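양팔 로봇 접시 정리, 시연 데이터 203건으로 학습…Komarik 연구팀 결과 공개

로봇 조작 연구를 하는 Komarik 연구팀이 양팔 로봇의 식기 정리 동작을 적은 시연으로 학습시키는 방법 'Plitby'의 실험 결과를 2025년 3월 공개했다. 사람이 원격 조종으로 수집한 시연 203건만으로 정책을 학습시킨 뒤, 배치를 무작위로 바꾼 작업대에서 200회 시험한 결과다.

접시는 로봇 조작에서 까다로운 대상으로 꼽힌다. 테두리가 얇고 바닥과의 틈이 좁아 집게형 손가락이 들어갈 여유가 적다. 유약을 바른 표면은 조명을 반사해 깊이 추정값이 흔들리기 쉽다. 무늬가 제각각인 접시를 한 작업대에 섞어 놓으면 테두리의 글자나 그림을 물체 경계로 잘못 인식하는 오류도 늘어난다.

Plitby는 동작을 접근, 파지, 이송, 삽입의 네 구간으로 나누고 구간마다 관측 입력의 비중을 달리한다. 접근 구간에서는 작업대 전체를 보는 고정 카메라 영상을 주로 쓰고, 파지 직전부터는 그리퍼 쪽 센서의 근거리 정보로 비중을 옮긴다. 두 팔의 충돌을 피하기 위한 작업 영역 배분은 별도의 규칙 기반 모듈이 맡는다. 학습된 정책이 출력한 목표 자세가 상대 팔의 점유 영역과 겹치면 한쪽 팔은 대기 상태로 전환된다.

시험 환경에는 접시 여러 장과 2단 스테인리스 건조대, 수저통을 배치했다. 바닥은 대리석 무늬로 마감해 접시와 배경의 구분이 쉽지 않은 조건을 만들었다.

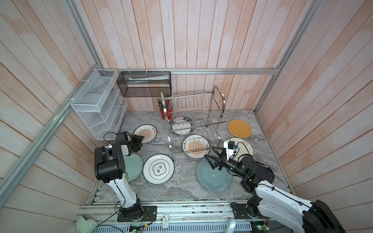
Liên Mạch는 배경 무늬를 바꾼 비교 실험이 더 필요하다고 지적했다. 시험이 한 종류의 바닥에서만 이뤄진 만큼, 성공률 가운데 어느 정도가 입력 비중 조절에서 나온 것인지 가려내기 어렵다는 의견이다. 건조대 위치를 고정했을 때의 결과를 따로 제시해야 한다고도 덧붙였다.

연구팀에 따르면 200회 가운데 실패는 21회였다. 실패 사례의 다수는 삽입 구간에서 발생했으며, 접시가 건조대 철사 홈에 비스듬히 걸린 경우가 가장 많았다. 파지 구간의 실패는 주로 반사가 강한 유약 표면에서 나왔다. 같은 시연을 사용하되 구간을 나누지 않은 기준 모델 Zervas는 동일 조건에서 실패가 더 많았다고 연구팀은 밝혔다.

논문 제1저자 Catarina Bragança는 삽입 구간에 손목 힘 정보를 추가하는 후속 실험을 진행하고 있다고 설명했다. 연구팀은 시험 과정에서 기록한 파지 시도 3084건을 'Hundach'라는 이름의 데이터 묶음으로 정리해 7월에 배포할 예정이다. 여기에는 실패한 시도의 관절값과 영상도 포함된다.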